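Open day at Zenditz: a morning with the gripper cell

I've been to plenty of factory open days where you get a hi-vis vest, a walk down a yellow line and a biscuit. The Zenditz one on 16th December was much more my sort of thing. They took small groups, let us stay put in one place for as long as we liked, and the people who look after the machines every day did the talking. I'd asked for the gripper cell when I booked and I got it, so this is mostly about that.

Getting there and getting in

The unit is on the Grosura estate, second turning after the tyre place, and the sign is a lot smaller than you'd think. Parking is round the back. We signed in, left our coats on a rail and were split into two lots. The other group went off to see the moulding side first. Mine went straight through to the cell with Osian Howells, who runs it, and Clotilde Vasseur, who wrote a good part of the software and was very patient with my questions about it.

What the cell does

Oketti (that's the name of the cell, painted on the door by somebody with a steady hand) picks mixed small goods out of boxes. Soft toys, rope toys, bath toys, odds and ends with no two the same shape. One arm, one two-fingered gripper, a small camera at the wrist and a box underneath. That's the lot! I'd expected a forest of sensors, and most of the floor space turned out to be tool drawers and a long bench for repairs.

The fingers have pads on their inner faces that glow white and a lovely bright turquoise. Pictures on the website don't prepare you for how strong that colour is. In a dim box they light up everything between the fingers, and Clotilde told us she uses them as a first health check: if one side looks duller than the other when she walks past, she stops the arm and goes in.

The set-up routine

They run through this every morning and did it for us at normal speed, then again slowly when a chap at the back asked.

First the door is opened and the arm is parked in its service position, pointing away from the bench. Osian hangs his own padlock on the isolator and keeps the key in his pocket. Then the pads get wiped with a lint-free cloth, always from the base towards the tip. Fluff is the great enemy in this cell. Half of what it handles sheds, and a few hairs on a pad can spoil a whole run of picks before anyone notices.

Next comes the finger gap. They have a set of plain metal blocks, made in-house, and the gripper closes on each one in turn while Clotilde watches the reading. If the gap is out by more than 2 tenths of a millimetre they don't try to correct it in software. The finger comes off, the seat is cleaned, and it goes back on with fresh screws. I asked why fresh ones and Osian tipped a jar of old ones on to the bench to show me the threads. Point taken.

After that the camera is checked against a printed card on the floor of the cell, and only then does the box go in.

Loading the test box

I could have watched this bit all day. The test box is packed by hand with the sort of things that cause trouble: something shiny, something floppy, something small, and paper or card crumpled in beside them. The arm goes down with its fingers open and has a look before it tries anything. The wrist camera's view comes up on a monitor by the bench, so you're peering down between the fingers along with it, and I found myself leaning to one side to see round things.

Nikola Angelovski, who was on the arm that morning, uses twisted rope as his favourite nuisance. It bends any way it likes, the strands catch the light in little bright spots all along, and it has a habit of lying right where the fingers want to go. He pairs it with a small plain object further off, so that the arm has to sort out which thing is near and which is far. The view is soft at that range, and he's happy enough with that. His point was that the colours carry a lot of the work: a strong yellow or red against a pale, fuzzy background is still easy to find.

A rubber duck with a rope lying across the approach was the one that got our whole group crowding round the monitor.

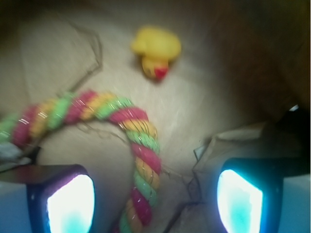 When a finger needs changing

Over 1,620 picks go through between planned finger changes, and they showed us a change from start to finish. Four screws, one flat cable, one locating pin. The cable is the fiddly part. It has to be laid in its channel with a little slack at the bend, and Osian does it with a wooden coffee stirrer because a screwdriver nicks the sleeve. Milovan Bošković from the repair bench then took the old finger, put it under the lamp and let us pass it round. There was a groove worn near the tip that you could feel with a fingernail but hardly see.

Spare fingers live in a shallow drawer with 33 numbered slots. Each one has its own card saying when it went on, when it came off and what was done to it. All handwritten! I asked about a database and Milovan said there is one as well, but the card goes wherever the finger goes and so it gets filled in. The housings come from Hodžić, the pads are fitted on site, and a pad can be replaced twice before the whole finger is retired.

Talking to the bench

Ognjen Ristić gave a short talk over tea about faults, with the dead parts laid out on a towel in front of him. Best ten minutes of the visit for me. The commonest fault by a mile is a tired cable. After that it's fluff in the slide, which makes the gripper close a touch late, and he reckons he can hear it before the log shows it. He had us listen to a clean slide and a dirty one side by side on the bench. I got it right the second time.

If you want to go

They're doing another in March. Places are free, you book through the form on their site, and I'd ask for the morning so you catch the set-up. Wear flat shoes, as the floor by the cell is grating. Photos were fine everywhere except the moulding side. There's a bus that stops at the estate entrance, 200 metres from the door, and the café opposite does a very decent bacon roll.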